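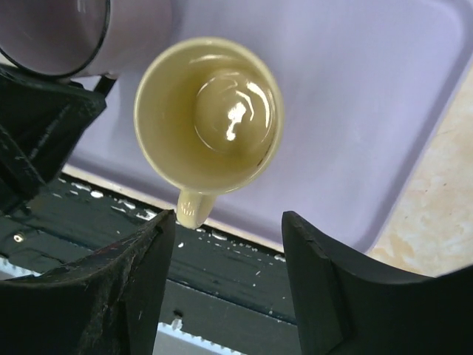

Embla Nygård wants the spare finger set ordered before the second arm, and would hold the arm until the next budget round. I'm fine with that. Finger faces are scuffed and one edge is chipped.

September, 4:15 pm. Quote from Rarkley: finger pair 69, arm 1,676. Limit without sign-off is 1,000, so the arm needs Helge either way.

Order now:
1. Finger pairs, 2. Same dark finish if they have it.

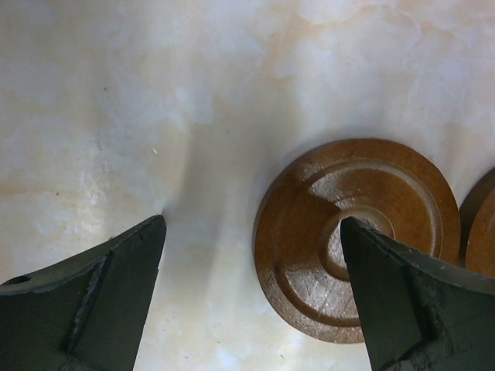
2. Grip pads. Ask Raren for a price.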